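Nistmont Automation Cell – Staff FAQ

Which jobs move to the arms first?
Sorting and stacking of light kitchenware at the returns benches. Packing, inspection and goods-in stay manual. The arms come from Favico and run at a limited speed.

Will anyone lose hours?
No contracted hours are cut. Three posts change title from sorter to cell operator and keep their current pay grade. Shift times are unchanged.

What does a cell operator do?
Most of the shift is spent seated near the bench with a handheld controller, demonstrating a task so that it can be recorded. The target is 2,976 recorded runs before a task is tried unattended. The rest of the shift is resets, logging and cleaning.

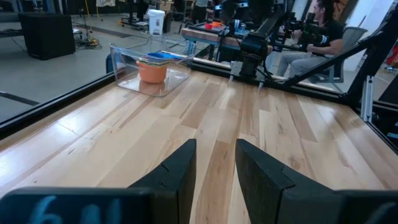

Last modified: January, by Nesrin Kahraman

The nested bowls in the clear bin are one of the stacking tasks. A run is logged as failed if a bowl is dropped or the bin is pushed out of position.

Is the recording used to measure my performance?
No. Runs are stored by task number, without operator names. Hauke Lenz holds the access list.

How long can I stay on the controller?
Two hours at most, then a change of duty. Report wrist or shoulder discomfort to Forough Ranjbar – do not wait for the end of the shift.

Can I decline the training?
Yes. Staff who decline remain on manual packing. Requests go to Kourosh Sadeghi in writing.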